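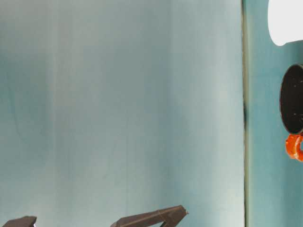 留一面什么都不挂的墙

作者：Nyokabi Kioko

我想为一种不受欢迎的东西说几句话：空的表面。一面墙，一块板，一幅从上面垂下来的布，上面没有字，没有画，没有钩子，也没有日历。颜色最好是淡的蓝绿色，表面最好不发亮。我认为每一个做手工的房间，只要地方允许，都应该留出这样一块，并且应该有人负责不让别的东西占领它。

中文是我的第四种语言，我写得慢，请读者原谅一些地方的笨拙。写慢也有一个好处，就是每一句话我都要先想清楚自己是不是真的同意。

我做的工作是修补旧衣服和旧布料，有时也做一点染色。我的工作室在Grarkness，一栋老楼的第二层，房间是长方形的，有两扇窗，都朝同一个方向。我租下它的时候，前一位租客留下了满墙的洞眼。他是做灯具的，需要挂很多东西。房东觉得这是优点，他带我看房的时候用手拍着墙说，你看，孔都打好了，你什么都可以挂。我当时也觉得这是优点。我买了一排金属网格，连钩子和小篮子一共花了473元，对那时候的我来说是很大的一笔钱。剪刀挂上去了，线轴挂上去了，纸样用夹子夹上去了，朋友寄来的明信片也夹上去了。来参观的人都很喜欢，他们说，这才像一个工作室。

这句话我后来想了很久。像一个工作室，和适合工作，中间有多少距离？

我先说我遇到的问题。修补布料的人每天最重要的一件事情是看颜色。客人拿来一件灰色的外套，肘部破了，我要找一根灰色的线。说是灰色，可是灰色里有带黄的，有带紫的，有带一点绿的。我把外套举起来，把几种线放在旁边，眯着眼睛比较。如果外套后面是一面挂满了东西的墙，有红色的剪刀把手，有橙色的线轴，有一张海边的明信片，那么我的眼睛就要同时处理很多事情。我选出来的线，拿到窗边再看，常常不对。我拆了重新做。有一段时间我以为是自己的眼睛老了，还去检查过视力。医生说没有问题，让我少在夜里工作。

后来我去Koech那里帮忙。Koech是一家做窗帘和布艺的小作坊，在城的另外一边，八月是他们最忙的时候，我去做了一个月的临时工，主要是缝边。他们的屋子里东西也非常多，布卷一直堆到天花板，走路要侧着身子。可是在裁剪台的后面，他们垂着一大幅布，淡淡的蓝绿色，从高处一直到地面，什么都没有别在上面。我第一天不懂规矩，把一张写着尺寸的纸条用大头针别在那幅布上。负责裁剪的阿姨走过来，没有说话，把纸条取下来，放到我的口袋里，把大头针也放到我的口袋里。

我在那里缝了一个月的边。每次我抬起头来，先看见的就是那幅布。我不能说它美。它有皱，左下角尤其多，那里常常有人经过，会蹭到它。颜色也不均匀，有的地方深一点，有的地方发白，大概是洗过很多次，或者被太阳晒的。可是只要把一块料子举到它前面，那块料子就变得很清楚。它是米色还是白色，它的织纹是斜的还是直的，哪里有一根线抽了出来，一下子就看到了。我缝错的地方也一下子就看到了，这一点我当时不太高兴。

回到Grarkness以后，我把金属网格拆了一大半。

现在来说我的主张，我尽量说得有条理一些，虽然我知道自己会跑题。

第一个主张是关于眼睛的。人们常常把休息想成停下来，坐下，喝茶，看手机。但是做细致活的人，在一天里面需要很多次很短的休息，短到不值得站起来。穿完一根针，抬头；剪完一条线，抬头。抬头的时候眼睛会落在什么地方，这件事应该有人设计。如果它落在一张待办事项的清单上，那就没有休息，那是换了一种工作。如果它落在一张风景照片上，开始几天是愉快的，过了一个星期就看不见了，它变成了一块颜色混乱的东西。如果它落在一面空的、不反光的表面上，眼睛可以放松焦点，不需要认出任何东西。我说的是我自己的感觉，我没有做过研究，也没有读过关于这件事的论文。我只知道从前我下午四点钟就开始揉眼睛，现在我可以坐到天黑。

有一位做首饰的邻居不同意我。她说，眼睛要休息，看窗外就好了，为什么要看墙？她的房间在我的楼上，窗外有树，她说得很有道理。我的窗外是另一栋楼的晾衣架，每天有不同的被单，我很爱看，看着看着就忘了手里的活。所以我的回答是，窗外太有意思了。空的表面的好处就在于它没有意思，我看了它几秒钟，就愿意回来继续缝。

第二个主张是关于颜色的。为什么是蓝绿色，为什么不是白色？

白色是大多数人的第一选择，也是我的第一选择。我拆掉网格以后，先把墙补平，刷成了白色。白墙看起来很干净，可是它有两个毛病。一个是太亮，中午的时候我把深色的大衣举在前面，大衣就变成一个黑影子，里面的细节都没有了，我反而要转过身去看。另一个毛病是白色的布放到白墙前面就消失了。我修补的东西里面，白衬衫、白桌布、白枕套是很多的，圆的衣领在白墙前面看不出它的边在哪里。我试过灰色。灰色在道理上是最正确的，摄影的朋友都推荐灰色，它不会影响别的颜色。我刷了一小块，看了几天，觉得自己像在一个等候室里面。也许别人没有这种感觉，我不反对灰色，我只是不能和它一起生活。

淡的蓝绿色正好在中间。白的东西在它前面是清楚的，黑的东西在它前面也是清楚的。人的手、木头的尺子、牛皮纸、生锈的顶针，这些都是偏暖的颜色，在它前面也都站得出来。只有一种东西会吃亏，就是蓝绿色的东西本身，而我的客人很少拿来蓝绿色的衣服。一年里大概会碰到几次，那时候我就在前面临时挂一条旧床单。

说到这个颜色，我想离开正题一会儿。我的母语里没有一个单独的词给它。小时候在Randville，大人们要说这种颜色，会说“像学校的墙”。我们的小学，墙的下半部分刷的就是这种颜色的漆，上半部分是奶油色，中间有一条深色的线。全镇的人都上过那所学校，所以一说学校的墙，所有人都明白。斯瓦希里语有蓝，也有绿，英语有一个从水鸭那里来的名字，都要拐一个弯。学了中文以后我认识了“青”这个字，老师说它可以是蓝，可以是绿，有时候还可以是黑。班上的同学都在抱怨，说这个字太不讲道理。我很喜欢。青天，青草，青丝，一个字管了这么多东西，说话的人并不觉得需要解释。我工作室的那面墙，上午偏绿，下午偏蓝，阴天的时候差不多是灰的，靠近墙角的影子里有一段几乎是黑的。如果一定要给它选一个名字，我觉得只有“青”能负责全部的时间。

我用的色卡是Itard的，他们的颜色没有名字，只有编号，我认为这样很诚实。别的色卡上面，同一类的颜色叫做什么晨雾、什么湖畔、什么人鱼，我站在油漆店里读这些名字，觉得很难为情。一桶底漆99元，面漆另外算。我建议初次尝试的人不要先买漆，先买一块便宜的棉布，染成差不多的颜色，挂起来看一个星期。上午看，下午看，开灯以后也看。布不合适可以拿去做别的，墙刷坏了就要再刷。

第三个主张是关于材料的，可能只有同行会感兴趣。空的表面可以是刷了漆的墙，可以是一块立着的板，可以是大张的纸，也可以是布。我四种都用过，各有各的脾气。

漆墙最省心，但是必须用哑光的漆。我第一次买的时候没有看清楚，买了半光的，晚上开台灯，墙上就出现一个亮的圆点，抬头就看见它，像有一个人在那里拿着手电筒。我忍了两个月，最后用细砂纸打磨，再刷一遍哑光的。

板的好处是可以移动。房间如果是租的，房东不允许动墙，板是最好的办法。要注意的是板和后面的墙之间会有一条缝，光从侧面来的时候，缝里是一条很深的影子，从上到下。有人觉得这条影子不好看，要用胶带封起来。我倒是习惯了。我有时候用它来检查裤缝直不直，把裤子举起来对着它，歪了马上就知道。如果板和墙的颜色接近但是不完全相同，人会很想把它们调成一样，我劝大家不要费这个力气。同一种漆刷在两个角度不同的面上，看起来也还是两种颜色，一个淡一些，一个浓一些。我为这件事调了三次漆，剩下的漆到现在还在柜子底下。

纸是最便宜的，大张的背景纸，一卷可以用很久，脏了就剪掉往下拉。它的缺点是怕潮。Grarkness的春天非常潮湿，纸会起波浪，起了波浪就再也不会平。

布是我个人最喜欢的，也是别人批评最多的。批评的人说布会皱。是的，布会皱。挂之前熨平，挂三天以后，下面的角上还是会出来一些细细的弯线。如果你是拍商品照片的，这些线会让你发疯。如果你是缝东西的，这些线没有关系，远看像水面，近看就是布。布还有一个别人很少提到的好处，它吸收声音。我的缝纫机很老了，声音很大，换成布以后，楼下的人不再上来敲门了。当然也可能是楼下的人搬走了，我没有去问。

第四个主张是最难的，是关于怎么让它一直空着。

我现在明白，刷一面墙只要一天，保护一面空的墙要每天都做。空的表面对所有人都有吸引力。快递员把单子贴在上面。学生来上课，把外套靠在上面，外套里有钥匙，钥匙划了一道。我妹妹来看我，住了一个星期，她觉得我的墙太可怜，给我买了一幅画，是一只长颈鹿。我把长颈鹿挂在了厕所门的里面，它在那里很好，每个去厕所的客人都会夸它。还有我自己，我自己是最危险的。我有一个急活，纸样没有地方放，我想，就在墙上贴一下，晚上就取下来。晚上没有取。第二天旁边多了一张。到了周末，墙上有了六张纸，我抬头看见的全部是别人的腰围。

我后来定了一条规矩，很简单，学的是裁剪台后面那位阿姨：任何东西出现在那个表面上，发现的人要马上取下来，放到主人的口袋里。没有主人的放到门口的盒子里。不讨论它重要不重要。我的学生开始觉得我很奇怪，有一个学生说，老师，这像庙里的规矩。我不知道庙里有没有这样的规矩。但是现在他们互相提醒，已经不需要我说话了，只是有时候他们太积极，把我正举在墙前面比颜色的布也拿走了。

东西当然要有地方去，这一点我必须承认，不然我的文章就是骗人的。一面墙空了，另外的墙就会更满。我的工具现在都在右手边，在那块空的表面的旁边，挤在一条很窄的地方，一个压着一个。一个白色的东西，一个黑色带白点的东西，一个橙色的环。从我坐的地方看过去，它们只露出一点边。我觉得这样刚刚好：我知道它们在那里，伸手就能拿到，可是它们不在我的正前面说话。拥挤是可以的，我从来没有要求整个房间都空。那种什么都没有的房间，我在杂志上看过，我很怀疑里面的人是做什么工作的。我想要的只是把拥挤推到旁边去，让正前面安静。

有一种意见我认为值得认真回答。有人说，空的墙是有钱人的东西。房间小的人，每一面墙都要用，哪里有资格留出一块什么都不放？说这话的是我的一位老客人，她在厨房的一张桌子上给全家人做衣服，桌子吃饭的时候要收起来。我第一次听到的时候没有话说，回家以后一直想。我长大的房子也很小，我们家的墙上挂着锅、筛子、父亲的雨衣，还有去年的和前年的挂历，我妈妈喜欢挂历上的照片，舍不得扔。那间房子里没有一块空的地方。

我现在的回答是这样的，不知道她会不会满意。空的表面不需要很大。她可以用一块硬纸板，比一件衬衫大一点，糊上布，平时插在柜子和墙中间，做活的时候拿出来立在桌子后面。收桌子的时候一起收走。她得到的是同样的东西，只是有时间的限制。我给她做了一块，用的是我剩下的那卷青色的布。过了些日子我问她用得怎么样，她说很好，她的小儿子拿它当船帆。我又给她做了一块。

另外一种意见我就没有那么耐心了。这种意见说，墙上要有灵感。要有图片，要有色块，要有从杂志上剪下来的句子，这样人才会有创造力。网上有很多工作室的照片都是这个样子，看的人多，做的人也就跟着做。我不敢说灵感墙对所有人都没有用。有一些设计师是从图片开始工作的，他们需要把图片摆在一起看。可是修补的人，开始的地方是那件破了的东西。它自己已经告诉你很多了：布是怎么走的，破是从哪一边开始的，以前有没有别人补过，那个人的手艺好不好。这些话说得很小声。如果后面有一整面墙的图片，我就听不见了。我见过一些补得非常漂亮的衣服，上面绣了花，绣了鸟，颜色很鲜艳，拍照很好看，可是衣服的主人穿不出门，她只想要一件看不出破的外套。我猜想做这个活的人，是抬头看了墙。

还有，我对贴在墙上的句子有偏见。我读外语的句子，不能不读。你们看到自己语言的标语，也许可以当作没有看见，我不行，每一个字我都要读一遍，检查自己认不认识。所以有字的墙对我来说是很累的。我刚来的时候，在一家店里打工，收银台对面贴了一张很大的奋斗口号，我一天要读它几百遍，读到后来我把里面一个字的笔顺都想错了。空墙对学语言的人特别仁慈，这个理由可能对大多数读者没有用，可是我还是要写在这里。

我也应该说一说我没有把握的地方。

我不知道这个办法对需要记很多事情的工作有没有好处。厨师要看点菜单，护士要看表格，修自行车的人要看见每一把扳手。楼下以前有一间修车的铺子，墙上画着每个工具的轮廓，少了哪一个，一看就知道，那是一面非常好的墙，我不会劝任何人把它刷掉。我也不知道对小孩子的房间有没有好处。小孩子看到一大块空的墙，会拿起蜡笔，我认为那是墙的正确用途。

还有时间的问题。我的墙刷了有几年了，颜色已经和色卡对不上。左上方有一块变深了，我想是以前补洞的腻子在下面起作用，中间靠窗的光每天都照到的地方变淡了，像有一条浅色的带子从上面落下来。每年我都想重刷，每年都没有。一个原因是懒。另一个原因是我已经会用这些不均匀的地方了。比浅色的料子，我站到深的那一块前面；比深色的料子，我站到淡的那条带子前面。一面完全均匀的墙反而给不了我这个选择。做背景纸的人听见这话会不同意，他们花很大的力气让颜色均匀，我尊重他们的力气。

有读者可能会问，如果只能做一件事，先做什么。我的建议是，坐到你平时工作的位置上，手放在平时放的地方，然后抬头，看你第一眼看见的是什么。先不要动整个房间，只把第一眼看见的那一块清出来，大概两个手臂张开那么宽就够了。取下来的东西不要扔，放到侧面去。然后照常工作。过几天，你会发现自己又想往上面放东西，这时候请你把它放到口袋里。至于刷不刷颜色，刷什么颜色，可以以后再决定。很多人会停在白色，也没有什么不好，只要不常做白的东西。

刷漆的人请记住三件小事。钉子眼要填两次，第一次干了会凹下去。滚筒要从上往下走到底，中间停下来的地方以后会有一道印子，斜着看得很清楚。靠边的地方用小刷子，不要相信胶带，我每次撕胶带都撕掉一点墙皮。用布的人，上面穿一根杆子，下面也要穿一根，或者缝进去一点重的东西，我用的是旧的窗帘坠子，是Koech的阿姨给我的。她听说我在自己那里也挂了一幅，没有说什么，第二天从抽屉里抓了一把坠子放到我的口袋里。

上个月有一位客人来取大衣，等我开收据的时候，她一直看着那面墙。她问我是不是还没有装修完。我说装完了。她又看了一会儿，说她家里的走廊也有这么一块地方，她一直想挂点什么，想了六年，总是没有找到合适的。我告诉她不用找了。她说她丈夫可能会有意见，她想先回去量一下尺寸。她走的时候把围巾忘在我这里了，是一条芥末黄的，现在还搭在门口盒子的边上，请她看到的话过来拿。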